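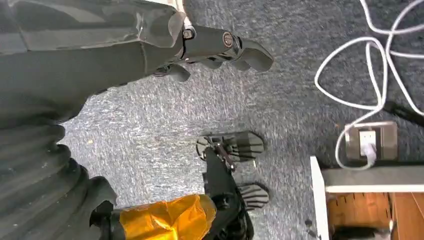 Punho de mão robótica com cabo de tendão que afrouxa: fita resolve ou tenho de refazer?

Tan_oficina
membro, 22 mensagens

Boa tarde, pessoal! Estou a montar um par de braços na oficina partilhada aqui do bairro (o projeto chama-se Jorkine, não perguntem, foi votado) e chegou a hora de afinar as mãos. São pretas, com dedos segmentados e tendões finos à vista, e as alavancas ficam entre as falanges. Bonitas que só visto, mas uma delas anda a dar-me cabo da paciência.

O problema: no segundo braço, o punho ganha folga depois de meia dúzia de ciclos de abrir e fechar. Sente-se um jogo pequenino mesmo antes da palma, e a partir daí os dedos deixam de fechar todos ao mesmo tempo. Enrolei uma volta de fita laranja à volta do punho, que era a que havia na gaveta, e melhorou bastante durante uma noite. Na quinta-feira já estava igual.

Já reapertei os parafusos do acoplamento 2 vezes. O fole preto ainda não tirei, porque da última vez demorei uma eternidade a encaixá-lo outra vez e jurei que não repetia. O outro braço, com as mesmas peças e montado na mesma semana, está impecável.

Outra coisa que me preocupa: trabalhamos com as mãos muito perto do chão, que é de alcatifa, e não sei se o pelo não anda a entrar nas articulações. E a tomada também é de chão, portanto há sempre cabos brancos às voltas por ali. Alguém tem um sistema decente para isso que não seja fita por todo o lado?

Obrigado desde já, e desculpem o testamento!

Indemo
membro, 600 mensagens

Olá! Passei exatamente por isto no inverno passado e perdi umas boas semanas a culpar os tendões. No meu caso era o acoplamento: o furo do lado do punho tinha ficado oval (a peça era impressa) e por mais que apertasse voltava sempre a mexer. A fita segura a parte de fora, mas o jogo está lá dentro, por isso é normal que aguente uma noite e depois volte tudo ao mesmo.

Eu fazia assim. Desliga a alimentação na tomada, mesmo na tomada, e alivia a tensão dos tendões antes de tocares no punho. Tira a fita e limpa a cola com álcool isopropílico. Depois sim, tens de recuar o fole, lamento muito! Um bocadinho de talco na borda ajuda imenso a voltar a encaixar, experimenta e depois diz-me. Segura o antebraço com uma mão e roda o punho com a outra, devagarinho. Se sentires um clique, é o furo ou o pino. Se for um movimento macio, sem clique, desconfia antes do rolamento.

No meu acabei por imprimir a peça de novo, com paredes mais grossas, e meti uma bucha de latão. Nunca mais mexeu. Se a tua for metálica, talvez chegue um pino um nadinha maior, mas aí já não ponho as mãos no fogo.

Os tendões ficam para o fim! Se os afinares com o punho solto, vais ter de fazer tudo outra vez, e digo isto com conhecimento de causa. Ah, e como tens o outro braço bom, usa-o de referência: mede a tensão dedo a dedo nesse e copia para o que falha.

Hivusgate
membro, 6 mensagens

fita de eletricista preta, a laranja descola com o calor do motor. eu uso há meses e está bom

Indemo
membro, 600 mensagens

Hivusgate, para segurar um cabo concordo, mas no punho eu não deixava. Se aquilo cede com carga na mão ainda parte um dedo, e os dedos custam mais do que a peça toda do punho.

Sobre a alcatifa esqueci-me de responder: estende um tapete de borracha liso ou até uma placa de contraplacado na zona das mãos. O pelo entra mesmo, já tirei um novelo de um pino com uma pinça. E para os cabos, manga têxtil com velcro e uma calha baixa até à tomada. Deixa é folga suficiente para o braço fazer o curso todo, testa com ele esticado antes de fechares a manga.

Tan_oficina
membro, 22 mensagens

Muito obrigado! Recuei o fole ontem à noite (o talco funciona, que maravilha) e há clique, bem audível até. A peça é impressa, portanto deve ser o furo. Já pus uma nova a imprimir com paredes mais grossas e vou ver se arranjo a bucha. O tapete de borracha fica para quando houver dinheiro na caixa da oficina, até lá vai uma placa que temos encostada à parede.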